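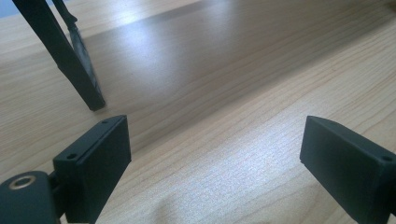

vgashi
Has anyone here paid for the Wulach handheld gripper kit? They want 90 a month, plus a setup fee they only tell you on a call. The sales page says it "works on any surface." I'd like to see that on a shiny wood table like this one, with a patch of glare washing out the grain. The pads are plain black blocks with screw holes, so I guess you can swap them, but the page never says what for.

stockdale_d
We had one at Idmont for 7 weeks. Pads are fine. The software lost track whenever the light changed and we threw out 40 takes in May.

bohdana_z
40 out of how many? We use the same kit and glare was never the problem. Ours drifted until I redid the calibration, then it behaved.

stockdale_d
Didn't keep a total. I did redo the calibration, twice. Support told me to buy a mat.

vgashi
So "any surface" means any surface with a mat on it.

bohdana_z
Or close the blinds. I still think 90 is too much, but you're blaming the wrong part.

raf.sartori
Kazemi sells a similar one with no monthly fee. Can't say it's better. The manual is seven pages and two of those are the warranty.

vgashi
Does either company let you try it before paying?

stockdale_d
Wulach didn't when I asked. Get the return terms in writing.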